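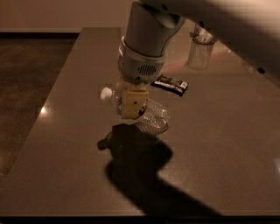 A água de consumo doméstico e o que se aprende ao medi-la

1 de maio de 2020

Quem acompanha este blog sabe que o seu objeto habitual é a administração da casa, entendida no sentido mais amplo: contas, manutenção, arquivo de documentos, compras de longa duração. O presente texto trata da água que se bebe em casa e do modo como, ao longo do último ano, se procurou registar o seu consumo e reduzir o recurso à água engarrafada. As observações referem-se a um único domicílio, situado em Bavumton, e não pretendem valer para outros.

O ponto de partida foi uma fatura. O contador indicava 2.872 no momento em que se iniciou o registo, e esse valor ficou anotado na primeira página de um caderno destinado exclusivamente ao efeito. Até então, as leituras eram feitas pela empresa fornecedora, com intervalos irregulares, e as faturas intermédias baseavam-se em estimativas. A divergência entre o estimado e o real só se tornava visível no acerto anual, quando já pouco havia a corrigir.

Passou a fazer-se uma leitura no dia 26 de cada mês, de manhã, antes de qualquer utilização da máquina de lavar. A regularidade da hora revelou-se mais importante do que se previa. Em duas ocasiões a leitura foi feita ao fim do dia, e os valores desses meses ficaram de tal modo deslocados que foi necessário assinalá-los à margem.

Quanto à água para beber, o hábito da casa era antigo e consistia na compra semanal de embalagens. Pesavam, ocupavam a despensa e obrigavam a uma deslocação que, no inverno, se adiava com frequência. A água da rede, por seu lado, era considerada segura por todos e apreciada por poucos. O sabor a cloro é mais acentuado no verão e, nesta zona da cidade, a canalização de alguns prédios conserva troços de instalação antiga.

Optou-se por um jarro filtrante da marca Timano, adquirido em junho do ano anterior. O aparelho cumpre a função que dele se espera. O sabor melhora de forma sensível nas primeiras semanas e decai lentamente até à substituição do cartucho, que deve ser feita com alguma disciplina. O indicador colocado na tampa não mereceu confiança: limita-se a contar o tempo e ignora o volume filtrado. Preferiu-se inscrever a data da troca numa etiqueta colada à base.

Antes dessa compra foi ponderada a instalação de um filtro sob o lava-loiça, modelo Plotima, que exigia uma torneira adicional e a perfuração da bancada. A proposta foi rejeitada por razões de custo e também pelo estado da pedra, que apresenta uma fissura junto ao escorredor. Não se exclui que a questão seja retomada quando se proceder à renovação da cozinha.

Importa referir o capítulo das garrafas reutilizáveis, em que se cometeram alguns erros. As primeiras, de gargalo estreito, eram difíceis de lavar e acabaram relegadas para a rega das plantas. As seguintes, de vidro, são excelentes à mesa e pouco práticas fora de casa. Conserva-se uma pequena reserva de água engarrafada para interrupções de abastecimento, que no bairro de Ross ocorrem com aviso prévio nem sempre afixado em lugar visível. A reserva é guardada ao abrigo da luz, longe dos detergentes, e renovada de acordo com a data impressa nas embalagens.

Um leitor perguntou, a propósito de um texto anterior, se é aconselhável voltar a encher garrafas de plástico concebidas para uma só utilização. A prática seguida nesta casa é a de não o fazer por sistema. O plástico fino deforma-se, a rosca da tampa retém sujidade e a lavagem com água quente não é recomendada. Para um passeio de uma tarde, a questão parece de menor importância.

No que respeita ao restante consumo, o caderno permitiu detetar uma fuga no autoclismo da casa de banho pequena. Não se ouvia qualquer ruído e o pavimento mantinha-se seco. A suspeita surgiu pela comparação de dois meses seguidos, em que a ocupação da casa fora a mesma e o consumo não. Umas gotas de corante alimentar no depósito confirmaram-na ao fim de 19 minutos. A substituição do vedante foi feita sem auxílio profissional, após uma primeira tentativa com uma peça de diâmetro errado.

As torneiras da cozinha receberam arejadores novos. Recomenda-se guardar os antigos durante algum tempo, para o caso de a rosca dos novos não vedar convenientemente. O do lavatório continua a pingar quando se fecha a torneira com pouca força, e aguarda substituição.

O modelo de folha de registo utilizado será disponibilizado nesta página logo que esteja passado a limpo. Contém uma coluna para a data, outra para a leitura e uma terceira, mais larga, para observações. Os leitores que mantenham registos semelhantes podem enviar as suas notas pelo formulário de contacto.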